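I met the owner of Echeverri Chair Repair on a Friday, a little after 8 in the morning, and there was already a line of people at the door holding seats and legs and bits of legs. The shop is on the main street in Plitham, next to the bakery, and it smells like hide glue and cinnamon rolls (a better mix than you'd think!).

She grew up over in Plerkholm and learned the trade from her dad, mostly by being handed a scraper and told to keep quiet. "I hated it until I was 30," she told me. "Then I sat in an office chair for 3 years and I came running back."

These days she fixes 525 chairs a year, give or take a bad winter, and she'll tell you the glue joints are what goes first. People lean back. That's it, that's the whole problem. "You lean back on 2 legs, every night, after dinner, for ten years. What did you think would happen?" I had leaned back on mine that same morning, so I kept my mouth shut.

I asked what she does when a chair isn't worth the money, and she laughed pretty hard. A full reglue can run over $600 if the spindles have to come out, and folks pay it for chairs that cost a quarter of that. She tries to talk them down to a smaller job first. Sometimes they cry, she said, so now she keeps tissues by the register.

Windsors are her favorite, by a mile. "Everything goes into the seat. The legs, the back, all of it. If the seat's good, I can save the chair."
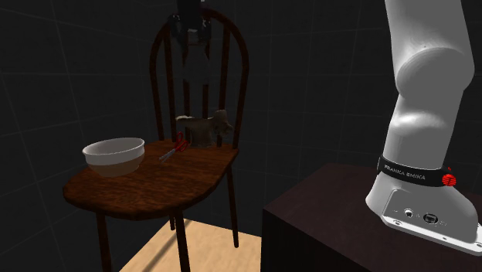 Bradov, on the other side of the bench, wasn't having that. "She says that about every chair," came the answer through a mouthful of cinnamon roll, "and then I'm the one sanding till 6."

She threw a rag across the bench and went to let the next customer in.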